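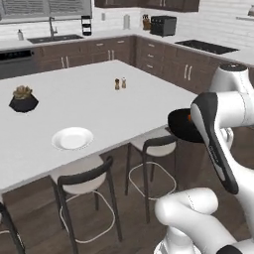 Saturday, Jeltau

Up before six. The bus to Clinditz was late again and I stood at the stop with my coat zipped to the chin. April up here is still winter in the shade.

Walked the valley path as far as the second bridge. 14 miles there and back by the sign, and my left knee felt every one of the last 2. The river is high and brown. Somebody has moved the stile by the sheep pens, so I went through the yard and got barked at.

Had soup in Andell. It has gone up again and the bread is now extra. Bought a used map of the Dhanial side for next month – the old one has split along the folds and I can't read the part with the quarry on it.

Took the high road home. Saw a pair of lapwings in the wet field, the first this year. Rain from three o'clock on.

Boots stuffed with newspaper and put by the back door. Need new laces, and to call the hostel about the Dhanial weekend. They only answer before ten.

Read 2 chapters, fell asleep in the chair. Leftover rice for supper.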